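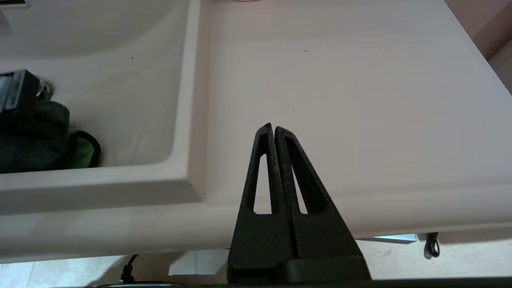
*Whitlock transfer bench, December 20, 2025. Entry by the bench operator.*

Job: Gondarer, the Fustville cassette album. Client wants a flat archive copy and a cleaned master for a short vinyl run of 300. Source is the client's own dub master plus one shop copy for comparison. No multitracks. The DAT listed on the October intake sheet is for a different record, so cross that out.

**Playback**

Deck cleaned and demagnetized before the first pass. Azimuth set by ear in mono on the hi-hats at the top of side A, then checked on the phase scope. Side B needed a separate setting. The dub master was recorded on a deck with its head tilted, and the tilt changes again after the third song on side B, where the album was plainly finished on another machine. I stopped there, reset azimuth and ran the remainder as its own pass. The edit goes in the gap between songs.

Noise reduction is off on the capture. The J-card has the box ticked for it, but decoding dulls the vocal and makes the kick pump. The shop copy behaves the same way. My reading is that the tape was encoded and then re-dubbed without decoding at matched level, so the tracking is wrong everywhere. If anyone wants to try decoding in software from the flat file, it will need a level offset worked out per side.

**Speed**

Total program as captured is 3,769 seconds, both sides, leaders and gaps removed. That is too short. The second song on side A was sequenced at 111 BPM according to the sampler disk printout the client sent, and it plays back at 112.55. That makes the tape 1.4 percent fast against the sequence. Correcting by that amount gives 3,822 seconds.

I checked the deck against the speed calibration tape before and after and it is fine, so the error is in the dub. Applied as plain resampling, pitch and time together. The bass line on that song now sits in tune with A440, and the scratched hook matches the pressing it was cut from. I take that as good enough confirmation.

Not corrected: a slow sag across the last minute of side A. It may be in the original performance, where the turntable is run down by hand. Ask before touching it.

**Levels and cleanup**

- Left channel 1.8 dB low on side A, even on side B. Matched by static gain, no dynamic processing.
- Dropouts: 6 audible, all side B. Four repaired from the shop copy after aligning it. Two left in, same fault on both tapes.
- Plosives on the posse cut are part of the vocal recording. High-passed two of the worst at 70 Hz, single syllables only.
- Record crackle under the loops stays. The declicker reads it as damage and takes the snare transient with it. Bypassed for the whole album.
- Hiss: light broadband reduction on intros and fades, none under drums. With it on everywhere, the verses lost their room sound and the ad-libs went papery.

**Side split for lacquer**

Corrected length is 63:42, too long for one disc at a usable level. Options sent to the client: double LP in the original running order, or single LP with the two instrumentals and the radio freestyle dropped. I would take the double. The low end on the Nesudthorpe track is wide and out of phase below 150 Hz, and it will need to be summed down there whichever way the sides are split. Test sum done - kick gains 2 dB, bass unchanged, no loss I can hear on the small speakers.

Sibilance is high on the guest verse on the same track. Keep it off the inner grooves. If the running order is fixed, use a split-band de-esser on that verse and leave the rest of the song alone.

**Files**

Flat captures are 96k/24, three passes, no gain changes, named by side and pass. The speed-corrected set is in its own folder. Do not overwrite the flat set with it. Checksums written for both, second copy on the shelf drive.

**Open**

1. Client decision on single or double.
2. Side A ending, sag intentional or not.
3. Sample credits. The J-card lists none, and the plant's intake form has a line for them. Client to fill in.
4. Pinch roller on this deck is getting shiny. Order a spare and re-run the flutter check before the next long job.
5. Listen to side B again on headphones at low level, especially the join after song three. The hiss changes color there and the crossfade may want another half second.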